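Stustau 600 Bench Scale
Section 4: Setting Up and Leveling
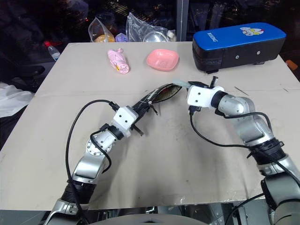
4.1 Before you start

Choose a work surface that does not flex when you lean on it. Keep the scale away from air vents, direct sunlight and doors that open to the outside. The unit needs 12 inches of free space on the side with the power socket.

CAUTION: Remove the red shipping screw from the underside before connecting power. Weighing with the screw in place can damage the load cell and is not covered by the Sarkesora warranty.

4.2 Leveling

1. Set the scale down with the display facing you.
2. Lower the pan onto the four rubber posts. It should drop into place without force.
3. Find the bubble level at the left rear corner.
4. Turn the front feet until the bubble sits inside the inner ring. Clockwise raises the corner.
5. Tighten the lock nut on each foot by hand. Do not use a wrench.
6. Press lightly on each corner of the pan. If the scale rocks, loosen the nuts and repeat from step 4.

NOTE: Units shipped before November have plain feet with no lock nuts. Skip step 5.

4.3 Power and warm-up

1. Plug in the supplied adapter — other adapters may fit the socket but can give unstable readings.
2. Hold ON for two seconds. The display runs through all segments and then shows 0.0 g.
3. Leave the scale on for 44 minutes before the first calibration. For later use, a short warm-up is enough.

4.4 Calibration

1. Clear the pan and press ZERO.
2. Hold CAL until the display shows C-0, then release.
3. When the display shows 600, place the 600 g weight in the center of the pan.
4. Wait for PASS, then remove the weight.

If the display shows Err 2, the scale moved during calibration. Check the feet and repeat from step 1. If Err 2 returns, see Section 9, Service.

Calibrate again whenever the scale is moved, even on the same bench.

Document revision: Apr 2, 2025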